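Rerdale Blackout Drape, Heavy Weight
Item group: Drapes and Masking
Maker: Womton

Description
The Rerdale is a plain black fabric drape for masking walls, windows and storage areas, and for use as a backdrop behind displays and small stages. It is sold flat, without pleats, and can be hung from clips, ties or a pipe pocket. Panels are cut to order and hemmed on all four sides.

The cloth is a brushed polyester with a matte face. The back is the same color with a shorter nap. Either side may face the room, but panels hung next to each other should all face the same way, as the two sides take light differently.

Specifications
Color: black
Face: brushed, matte
Panel height: up to 3000 mm
Standard panel width: 1666 mm finished
Top edge: plain hem, ties, or pipe pocket
Bottom edge: plain hem or chain pocket
Side hems: double turned, lock stitched

The 1666 mm width is three panels to a 5 m run with no overlap. For a light-tight join, allow 100 mm of overlap at each edge and order an extra panel on runs over 5 m.

Hanging
Plain hem panels hang from spring clips or drape hooks. Set clips no more than 600 mm apart. Wider spacing lets the top edge sag between points, and the sag shows as a curve along the hem. Where a flat face is needed, use the pipe pocket and add a chain at the bottom.

Ties are sewn in at 300 mm centers. Pocket panels take pipe up to 50 mm outside diameter. Do not hang from adhesive hooks — the panel weight is above what most are rated for.

Fixing lettering and signs
Light items such as foam or card letters can be put on the face after the panel is hung. Straight pins leave the least mark. Hot glue and spray adhesive damage the nap and void the warranty.

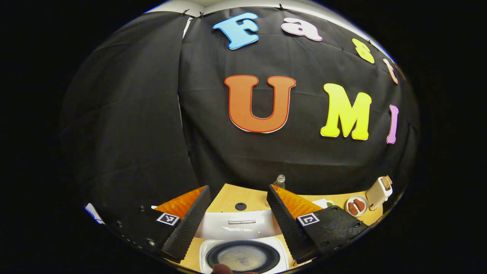

Foam letters on a black fabric backdrop, top edge held with clips.

Care
Panels ship folded and will show creases. Hang for a day before use, or steam from the back at low heat. Brush with a soft clothes brush, one direction only. Machine wash cold, no bleach, line dry. Washing may shrink the height by up to 2 percent.

Options and related items
Zomero chain weight, cut to panel width
Erraji spring clips, black, box of 100
Storage bag, holds two panels

Ordering
Give finished height, number of panels, and top and bottom edge. Cut panels cannot be returned. For runs with corners or door openings, send a sketch with sizes to Said Ezzat at the Rerdale order desk before ordering.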